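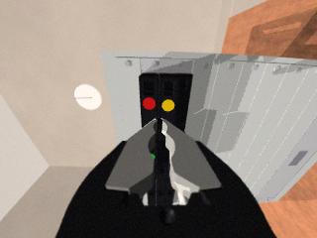 A simulated gripper in front of a cabinet with a red button and a yellow one.

My neighbor Veikko Toivonen asked me over the fence whether he should hold off on buying a new dishwasher until a robot could load the old one. I laughed, and then I stood there with the hose running and thought about it far longer than the question deserved.

I spent thirty years around packing lines, the last stretch of them at Palomino, and I have a soft spot for any machine that tries. Pressing a button is a fine place to start. But in our shop the button was the easy part of the job! The hard part was knowing that the carton had come in damp, or that the guard was rattling a little differently than it had before lunch – and then deciding whether to press anything at all.

Practice in simulation is cheap, and I'm all for it. Let a machine try a thing 1,000 times where no plate can break. I would still want to see it do 700 real ones, in a real kitchen with a dog underfoot, before I handed over my mother's good china.

So I told Veikko to go ahead and buy the dishwasher. He's picking it up next week, and I've promised to help him carry it in.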